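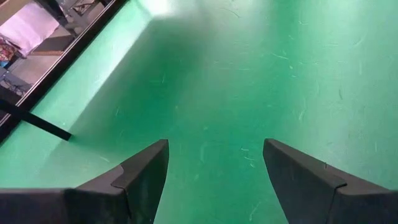
Several readers of our August issue asked whether a scratched work surface should be replaced or simply left alone, and one wrote that the fine white lines on her green bench top had begun to trouble her more than any stain. The question deserves a considered reply.

A colored surface in daily use will show wear. Pale scuffs, short curved flecks and long thin scratches collect wherever objects are set down, turned and drawn across. On a slightly glossy green they are easy to see, particularly away from the glare of a lamp. Most are a matter of appearance only.

The workshop at Clakden, which maintains 50 benches for the Grurodero craft program, inspects each top every 14 days. Staff wipe the surface with a soft damp cloth, dry it, and pass a fingertip over the marks. A line that cannot be felt is recorded and left. A line that catches the nail is examined again under a low side light.

Replacement is reserved for tops that no longer lie flat or that shed material onto the work. The program retired 2 tops last year out of nearly 3,000 inspections.

Abrasive powders should not be used. They remove the gloss unevenly and leave a dull patch larger than the original scratch. Borders and edge strips should be brushed clean before the top is wiped, so that grit is not carried inward.

The Cevuvden branch keeps its inspection sheets at the front desk, where members may consult them during opening hours.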